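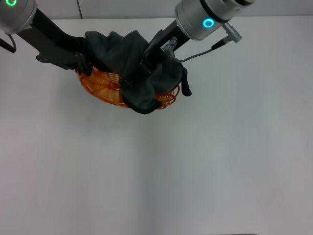
New thread! We've been gathering examples for Memovholm, our little learning system for two-arm table work, and I want to write down how a collection day goes while it's fresh.

The short version: a person drives both arms by hand, the system records everything the cameras and joints report, and each run gets saved as one example. We do that over and over. Our goal for this task is 1,000.

The task is cloth and basket. Sounds easy. Cloth is the most fun thing I have ever tried to teach a machine, and also the most stubborn – it never lands in the same shape two times in a row.

We started in February with stiff plastic blocks and got good results fast. Then we switched to fabric and the old model had no idea what to do. I loved it. Back to collecting!

Ellis is the tool we use for recording. It keeps every camera view lined up in time with the arm positions, so when you scrub through a run later you can check what the wrist saw at the same moment the head camera saw something else.
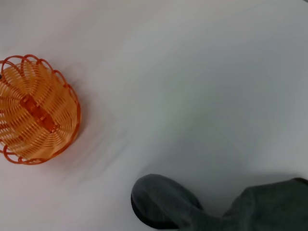
Do you throw out the runs where the driver makes a mistake?

We keep most of them. If the driver misses a grab and then fixes it, that's a great example of how to recover, and the system needs plenty of those. Runs that end with the task unfinished get a tag and go in a separate folder.

We record in blocks of 20 and then swap drivers. People have habits! One of us always comes in from the right, another pauses before every grab, and you want all of that mixed in.
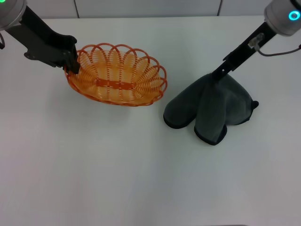 Left gripper on the basket rim, right gripper on the cloth.

Labeling happens the same day. Tritomley (our labeling page) shows a run and you mark where each step starts and ends. I can get through 64 before my eyes give up and I go find coffee.
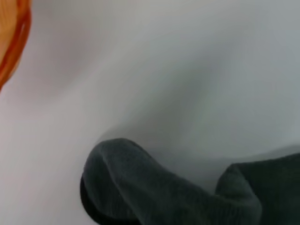 Wrist view, with a bit of orange in the corner.

I really like going through the wrist views. So much of the small finger stuff is hard to follow from up high, and then you open the close camera and wow, there it is.

Next up is Fliltstead, our second table. Same task, different lighting, 30 runs to begin with – I'll add to this thread once those are labeled!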